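Our packing room is getting robot arms. What changes for the people?
Posted in Workplace Tech, Kavanstead board

I run second shift in a small sample-bottle packing room, 2 people per table. Management wants arms to do the sorting by cap color. My crew is curious but nervous. For anyone who has been through it, what does the day look like afterward?

Hubert Hauser
Oh, you're in for a fun year! We started in February and I wouldn't go back. I used to sort 3,000 bottles a week by hand and my wrists knew it. Now I lay out the table, teach positions on the pendant, and fix whatever goes wrong (plenty, at first). Ask for paid training hours before the arms arrive, and get the whole crew on the pendant, not one favorite. We tape the table into squares so we can all say "second column, middle row" and mean the same spot. Cheap, and it saved us so many arguments!

Our setup:

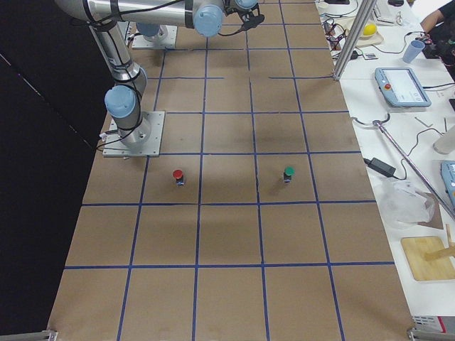
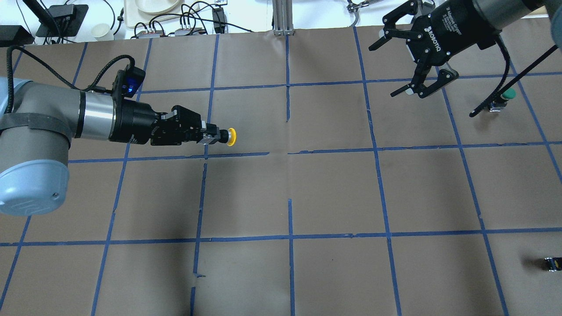
The other big change is talking. With hand sorting we all had earbuds in, and now we're calling things across the table all day, which I love. Pay went up one grade here, but only after we asked for it in writing, so do that early.

stondau_nights
Depends on the boss. Ours cut a shift.

Eltari77
Seconding the training. Also keep a paper log of every stop. Ours got to 1,053 lines and it's how we got the second trainer approved.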